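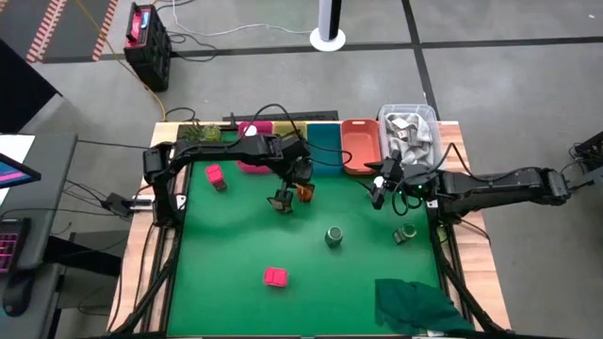

Who can come on the parish pilgrimage if they aren't registered at Whitfield?

Anyone from the Urnus or Rallutano congregations may put their name down, provided their own priest knows they are going. Whitfield parishioners get first call on places until the end of January.

Minutes, pilgrimage planning group

Present: Mikkel Overgaard (chair), Shoshana Oyelaran, Gwendolyn Pruitt, Alaric Schumacher (minutes)
Apologies: Mariama Akolgo

## 1. Previous minutes

Accepted with one correction. The overnight stop is at the Druvier retreat house, not the Druvier motel.

## 2. Route and travel

Mikkel has a quote for one coach. The driver needs a proper break on the way up, so we will stop at Rallutano for lunch and Midday Prayer. Gwendolyn asked if the walk from the Rallutano church to the shrine could be cut for those with bad knees. The coach can go up the back road and meet the walkers at the top gate.

The walking group will carry the parish banner. Alaric to check the pole still fits in the luggage bay. 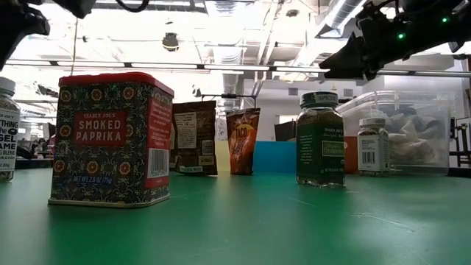 ## 3. Cost

The fare is $142 per person, covering the coach, one night's accommodation and breakfast. Lunches are extra. Shoshana moved that the hardship fund cover 15 fares in full, applications to go to the parish office in confidence. Gwendolyn seconded. Carried.

Deposits stay at $66. Refunds were discussed at some length and held over until Mariama can speak to the retreat house about its cancellation terms.

## 4. Mass and prayers

- Sunrise Mass will be outdoors at the shrine, weather permitting. The chapel is booked as a backup.
- Shoshana will ask for readers. Two have offered already.
- The Rosary on the coach will be optional and kept to the front rows.
- Confession will be available at Druvier after the evening meal.
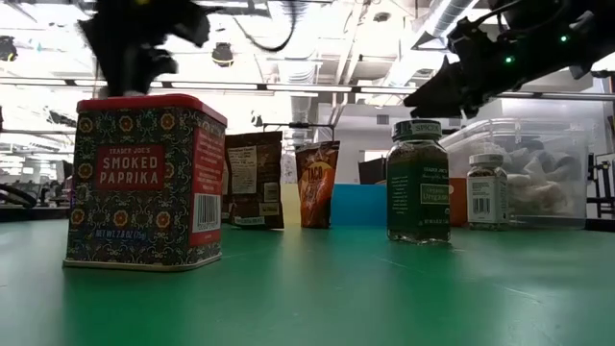
## 5. Other business

Gwendolyn suggested a booklet with the prayers, hymns and a map. Agreed. She will bring a draft, in large print, and check the copyright on the hymns.

Alaric raised the parish centenary in 2042 and asked if we should keep records of each pilgrimage for it. Mikkel thought one folder in the office cupboard would do.

## 6. Next meeting

February, 7.30 pm, in the parish meeting room. Mikkel to bring the signed coach booking. Closed with prayer at 8.50 pm.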